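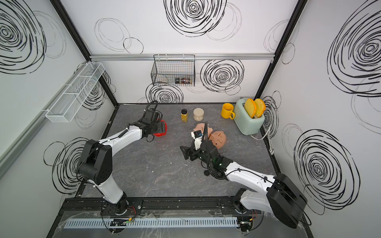 SECTION 4: COUNTERTOPS AND SMALL APPLIANCES

Kerkmont Kitchen Areas, monthly walk-through
Month: November
Area: Station 6, toaster counter
Overall: Pass with comments

4.1 Work surface free of cracks and chips
OK. Marble-pattern top wiped down during the visit.

4.2 Items on the counter belong to the kitchen
Needs attention. A doll head and another doll part were on the work surface in front of the food items. Move to the toy bin. Toys and food should not share a surface. Wash the surface before it is used for food again.

4.3 Toaster: body, slots and crumb tray
OK. Mint-green unit, asset tag 361. Crumb tray pulled and emptied. Do not leave toast standing in the slots. Two slices were in it.

4.4 Toaster: cord and plug
Comment. The white cord comes out the back and goes toward the right wall. No cuts or scorch marks found when handled. Fit a cord clip so the slack stays behind the toaster.

4.5 Clear space around heating appliances
Needs attention. The yellow mug stands directly in front of the toaster. Keep 6 inches clear on the front and both sides.

4.6 Dry goods closed and labeled
Comment. Lids are on both the yellow powder and the beige grainy jar. Neither is on the Randora stock sheet. Add them, with the date opened. The two small jars in the wire basket have dark labels and are already listed.

4.7 Hanging basket and rail
OK. Black wire basket pulled by hand, no movement in the rail. Keep to small jars only.

4.8 Wall shelf, left side
Comment. White wire mesh, nothing stored on it. It is mounted at an angle, so do not use it for glass. Fixings to be checked under work order 193.

4.9 Wall panels
OK. Swirl pattern is part of the panel finish and should not be scrubbed off. Damp cloth only.

Follow-up
Items 4.2 and 4.5: same day.
Items 4.4 and 4.6: by Monday.
Item 4.8: within 30 days.
Copy of this section to be kept in the Kerkmont binder behind the appliance list.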